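The Left Arm

The cell at Grirkcombe had two arms, and everybody who worked there had an opinion about the left one. It was the older one. It had come by truck from the workshop in Dralville in February, wrapped in a gray blanket, with a note from Orlandini tied on its wrist: "Be patient with the base joint."

Sveva Rinaldi kept the note in her drawer. She had been patient for more than 100 days.

The trouble was small. When the left arm was warm, it went exactly where it was told. When it had rested for the night, it stopped a little too far to the right, and the finger touched the cup before it should. The cup fell over. Then the right arm, which knew nothing about this, closed its gripper on the air and carried the air very carefully to the plate.

The people in Gevusden who paid for the cell wanted it running at eight in the morning. So Sveva came at five.

She liked the building at this hour. The heating was knocking in the pipes and the corridor smelled of floor soap. She put her coat over the chair, took the cover off the base joint and laid the screws in the lid of a jam jar, in the order in which they came out. Her father had repaired sewing machines and he did it the same way. He used to say that a screw remembers its hole. She did not believe this, but she had never tested it either.

Inside, the belt was good. She had changed it in spring. The grease was good. She turned the joint by hand, slowly, and listened with her ear almost on the metal. There was a tick. She turned it back, and there was the tick again, in the same place, like a person who clears his throat before every sentence.

She called Orlandini. He was awake, because he was old and slept badly.

"It ticks," she said.

"It always ticked. Where?"

"A little before the middle."

He was silent so long that she looked at the phone. "There is a washer under the bearing," he said. "I put it in myself, eleven years ago, for one afternoon. I was going to make a proper one."

"And you did not make it."

"I got married that week," said Orlandini.

It took her until half past six to reach the washer. It was thin and a little bent, and when she held it against the lamp she could see that he had cut it by hand. She had a box with proper ones. She chose one, cleaned it, and put everything back in the reverse order, the last screw first. After this she had to teach the arm where its zero was, and the mark on the casing was worn away, so she drew a new one with a white pencil. She moved the joint to the mark, saved the value, switched off, switched on, and moved it again. The number on the screen was 1300, and it was 1300 the second time too.

She wiped the table, set out the plate and the cup, and brought both arms to their waiting position.

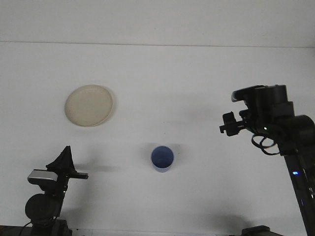 It was seven minutes before eight. The motors of the left arm were still cold, and this was the whole point, so she did not let it warm up. She sat down with her hand near the red button and started the program at a quarter of the speed.

While it was loading she thought about the washer. She had put it in her pocket without deciding to. Eleven years was a long time for one afternoon. She wondered if she should send it back to Dralville in an envelope, and what she would write with it, and if he would find it funny or would be a bit ashamed. Maybe his wife would like to have it.

The screen asked her if the workspace was clear. She moved her chair back and pressed yes.

The base joint began to turn. Sveva closed her eyes, so that she could hear it better.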